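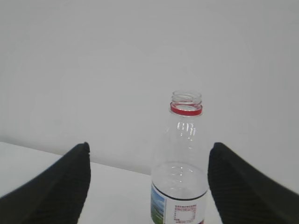 Okay, week four, and we finally get to price discrimination, my favorite topic in the whole course! The idea is simple enough: a seller charges different people different prices for the same thing, and the gap has nothing to do with what it costs to make. Take a plain clear plastic bottle of water like the one standing on the white table. At a grocery store you'd grumble at paying two dollars for it. Past airport security you'd pay four and be glad of it. Same water, same plastic, but you can't walk out to a cheaper shop, and the seller knows it.

Two things have to be true before a firm can pull this off. It needs some control over its price, and it needs a way to stop the low-price buyers from reselling to the high-price ones. Haircuts are great for this (try reselling a haircut). Canned soup is terrible.

We'll work through the Brumar ferry case in class. Brumar sells 882 seats a day. Commuters won't pay more than $12 a ride, tourists will go up to $30, and for years everybody paid $15. Before you come in, try these on paper:

Who stopped riding at $15, and who was getting a bargain?

How could Brumar tell the two groups apart without asking them? I'll take any scheme you like - monthly passes, early boats, whatever - as long as you say how somebody might cheat it.

Is anyone worse off after the change? Please don't skip this one. Last June half the exams said "no" and left it there, and the tourists would like a word.

Reading is chapter 6, plus the short Estillow handout on coupons. You can skip the box with the calculus in it unless you enjoy that sort of thing. I do, so come by office hours and we'll go through it together.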